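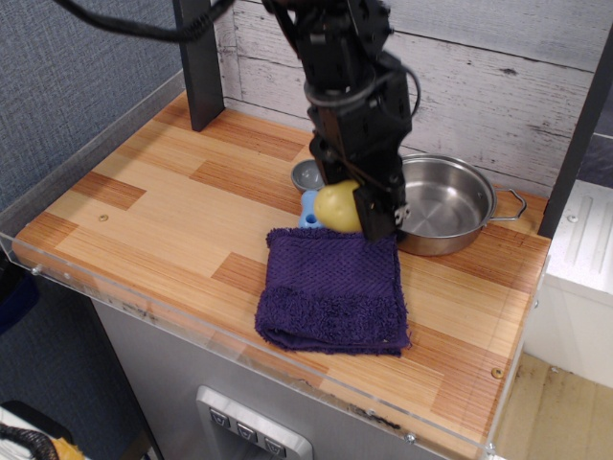
Potato supper, 7 September 2022

Quick one, printer wants this by noon. Supper is at the Kettunen hall, doors at 5:30, food from 6. 44 signed up so far, room for 14 more. Baked potatoes, chili, two kinds of slaw. Bring your own toppings if your fussy, last July we ran out of sour cream before the second sitting.

Still need: butter, paper napkins, a big ladle. Two people for dishes after.

Parking behind Nollier Street only, front lot is being repaved. Kids under five eat free. Names to Svenja Wieser at the desk, or leave a note in teh box.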